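My gripper doesn't need to be smart yet

By Azadeh Ebrahimi, 03/09/2024

I've been building a laundry helper at home for two years now, and the question I get most is when it's going to fold my shirts for me. Wrong question, I think! What I want first is a decent hand. Two fingers, soft pads, pivots that don't wobble — get that right and the software people can have their fun later. I've seen so many home builds (mine included, the first one was awful) where all the love went into the code and the fingers were an afterthought.

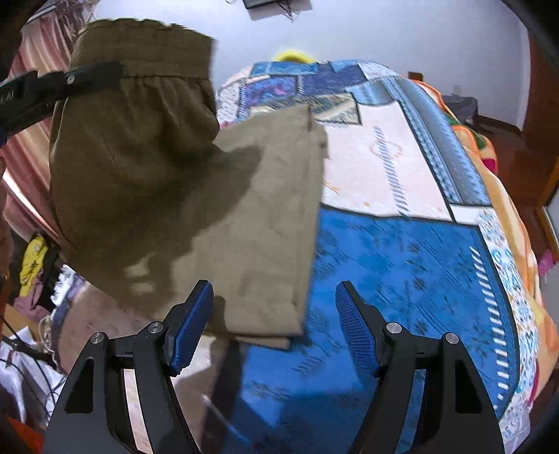 Should a beginner start with a hand-held gripper or a full arm?

Start with the hand-held one. You learn what the fingers can and can't do with your own wrist doing the hard part, and you haven't spent your savings on motors.

I know the folks at Metari disagree with me on this. Their shared workshop gets everybody onto an arm the first evening, and sure, it's exciting, but I spent 30 evenings there and most of them went to calibration. Cloth never even came up. And cloth is the whole problem! A block stays a block when you squeeze it. Pants turn into something else every time you touch them, and I'd take one evening of pinching and lifting real clothes over a month of stacking cubes. 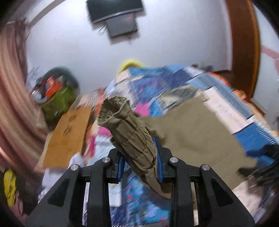 Khaki fabric between the blue finger pads, over the patchwork quilt.

So my advice is pretty dull. Build the fingers, then rebuild them — I'm on version three — and use them on whatever's in the hamper. The arm can wait until October, or next October. I still don't have one, and I've got a sock problem to fix first.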